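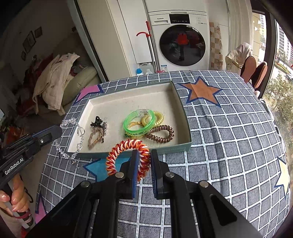
Sibel Sarıgül wrote back before I'd even finished my coffee, and her advice was to leave the lamp alone and definitely not rewire it myself. Too late! I'd been eyeing that thing at the Dirmont flea market since January (a brass goose with a bulb in its beak, I am not kidding) and on Sunday the man finally came down to 10 dollars. He swore it was from 1928. I have my doubts – the sticker underneath says Ciobanu and looks a lot newer than that – but who cares, it's a goose!! I carried it home on the bus with its head poking out of my tote. The new cord went in fine, the shade is another story. I tried one from the hall closet and she looked like she was wearing a bonnet. So I'm keeping the bonnet.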